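Teaching the new tidy-up robot its way round a kitchen
03/04/2024 | Khải Đoàn

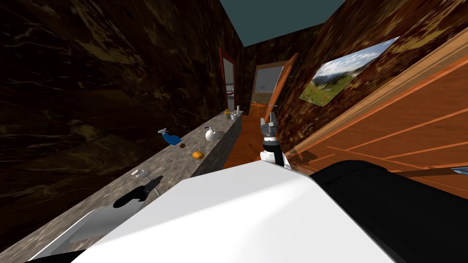

The practice kitchen on screen, seen from the robot's side, gripper up.

So, this is how part of my February went! I've been on housekeeping at Dellar for years and now two of us spend our mornings in the Asalura office, putting a simulated robot through its paces before any real one turns up. The kitchen is all computer-made (I do like the marble) and there's a spray bottle lying on its side on the worktop, plus an orange, a kettle and so on. We've logged 1,642 runs so far and they want 3,000.

What changes for the rest of you? The evening kitchen round goes to the machine first, and the late shift starts an hour earlier, so you'll get home for tea. Hours stay the same, I did ask! Bathrooms are still ours, sorry. If you fancy a go at the training desk, put your name on the sheet by the lockers.

Comments (2)
Boateng: Who do we ring if it gets stuck in a doorway?
Late shift, 2nd floor: Put me down for the desk please, my knees would love it

Recent items
New lockers at Drerkora
Rota swaps: the new form
Canteen prices from this month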